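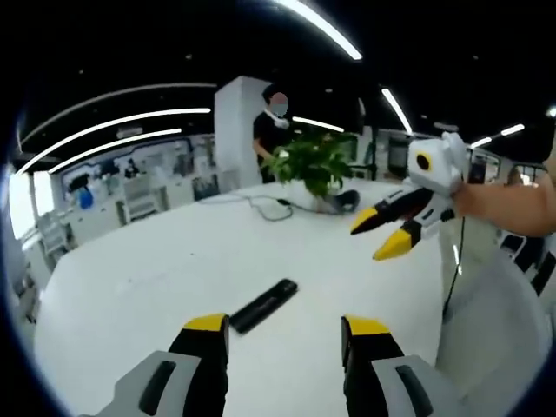

Mebrat Assefa asked, before the agenda was taken, whether the round table by the pillar could stay where it is under the new layout. In her view it is the one surface on the floor that people from different teams use together, and the draft plan moved it to the window side with no explanation. The Chair agreed that the question would be heard under item 3.

**Prostlow – Open Floor Working Group**
**Minutes of the meeting held 2020-08-10, Trasatley building, open floor**

**1. Minutes of the July meeting**

The minutes were approved with one correction. Under "Plants," the words "to be removed" should read "to be moved." The correction had been requested in writing by two members and was accepted without discussion.

**2. Matters arising**

2.1 Floor boxes. The electrician has replaced the broken lids. One lid near the workstation partitions still does not close flush and has been reported again.

2.2 Chairs. The white chairs that were marked for repair have come back from Căpraru. The invoice was lower than quoted. The Office Manager will confirm that the new casters are suitable for hard floors before any more chairs are sent out.

2.3 Blinds. No progress. The landlord has acknowledged the request and has given no date.

**3. Layout of the open floor**

The Office Manager presented the second draft of the floor plan. The main change from the first draft is a wider walkway between the workstation partitions and the shared area. The walkway would be 5 feet across for its whole length.

Discussion turned to the round table. Several members supported the view put forward at the start of the meeting. It was noted that the table is white, seats people comfortably on all sides, and can be reached from the desks without crossing the walkway. Against this, the Office Manager said that a person standing between the table and the square pillar leaves little room for anyone else to pass. Members accepted that this was a fair point.

A compromise was proposed: the table to remain in its present area but to be shifted away from the pillar, with the final distance to be settled on the floor with tape. The meeting preferred this to the window side, where glare has been a complaint for as long as the blinds have been outstanding.

**Agreed:** the round table stays in the shared area. The floor plan is to be redrawn on that basis and circulated.

**4. Plants**

The service agreement with Plodance comes up for renewal. The current charge is $400 for the season and covers watering, feeding and replacement of any plant that fails. The meeting was satisfied with the work, although one member observed that the visits are often made at the busiest time of the morning. The Office Manager will ask for an earlier visit.

The potted plant on the round table was discussed separately. It stands in a white pot and has no saucer listed in the Plodance inventory. Members wished to keep it on the table. It was suggested that a low dish be placed under the pot to protect the tabletop, and that the plant be turned from time to time so that it grows evenly.

**Agreed:** renew with Plodance, subject to the change in visiting time. The table plant stays, with a dish.

**5. Cables and small items on tabletops**

A cable was lying across the round table on the day the Office Manager walked the floor. The meeting considered whether a general rule was needed and concluded that a short one would do. Cables may cross a shared tabletop while work is going on there and are to be coiled and put away at the end of the day. Markers, remotes and similar small items go back to their own place at the same time.

Mebrat Assefa suggested a shallow tray for small items, kept on the cart shelving and not on the table itself. This was supported. A request for a lidded box was not pursued.

**Agreed:** the rule as stated above, to be added to the floor guide. One tray to be purchased.

**6. Panels and surfaces**

The Office Manager reported on the cleaning of white surfaces. The smooth panels clean well with a damp cloth and mild soap. The perforated ones do not, and dust collects in the small holes. The contractor has been using the same cloth on both. 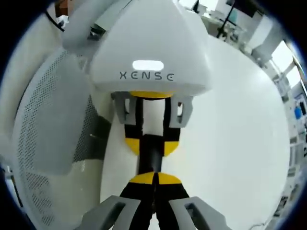

A soft brush, followed by a vacuum on its lowest setting, was recommended for anything perforated. Spray cleaner is not to be applied directly to these panels. Curved panels should be wiped along the curve, top to bottom, and dried with a second cloth so that no streaks are left. The Office Manager will write this up on a single sheet for the contractor and will go through it with the evening crew in person.

A member asked whether gray panels needed separate treatment. The answer given was that they do not, provided that abrasive pads are kept away from them.

**Agreed:** cleaning sheet to be issued. The contractor's schedule is otherwise unchanged.

**7. Lighting**

The landlord has proposed a lower evening setting for the ceiling strips. Members were content with this in principle and asked for a trial of 4 weeks before anything is made permanent. Comments are to be sent to the Office Manager – by email, please, and not left on the whiteboard.

**8. Any other business**

8.1 The asset list now runs to 26 pages. Members are asked to check the entries for their own area and return corrections with initials.

8.2 Face masks continue to be available at the entrance. The supply is adequate.

**Actions**

- Office Manager: redraw and circulate floor plan (item 3); write to Plodance (item 4); cleaning sheet (item 6)
- Mebrat Assefa: mark table position with tape (item 3); choose tray and dish (items 4 and 5)
- All: asset list corrections (item 8.1)

Next meeting to be held once the revised floor plan has been circulated.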